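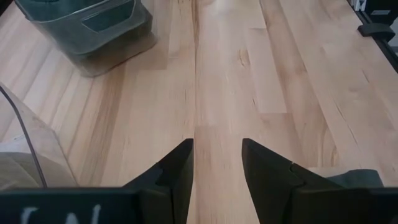
Floor & Bench list > Archive > Work, pay and machines

December, 07:40
Posted by: a packer at Rustau, early shift

Re: So has the arm taken your job yet?

A member at the Jatport site wrote:

> We're told we get ours after the holidays. Management did the slides,
> with the arrows going up. What I want to know is what you lot do all
> day now. Do you stand there and watch it? And is it true you lost
> the radio?

Yes to the radio, though that was the insurance people and happened in spring.

As for the arm, it picks up bagged parts and puts them in bins. I used to pick up bagged parts and put them in bins, so we had plenty in common from the start. Dremholm sent two fitters to bolt it down and a man to tell us it was "collaborative". So far the collaboration is that it stops and I go over.

It stops for bags, mostly. Clear plastic on a pale bench is hard going for it, and a bag with something soft inside never lies the same way twice. My hands worked that out years ago and never asked for a pay rise on the strength of it. On its best shift it did 900 picks. My old target was 1,892, but I went home at two and had opinions.

What has changed is the shape of the day. I used to pack and chat. Now I look after the bench: lay the bags out, swap the bins, clear the faults, write the faults down. We logged 237 in the first month and 198 in the second, and there was cake. My shoulder is much better, I'll give it that. My head is more tired. You can't drift off when you're waiting for something to go wrong, and drifting off was how I got through eleven winters here.

Two things to get in writing before yours arrives. First, the grade. We were "packers" on Rieger's old scale and we are now "packers (cell)", and the brackets are worth nothing at all. Ask for the technician rate while they still need you to smile in the newsletter. Second, breaks. It doesn't take them, and ours have started to be discussed.

Nobody here has been let go. Three who left weren't replaced, and you can decide what you call that.

If you do get to keep your radio, let me know what's on it.

--
Floor & Bench list | Write to the list owner | Posts remain the copyright of their authors | Back to top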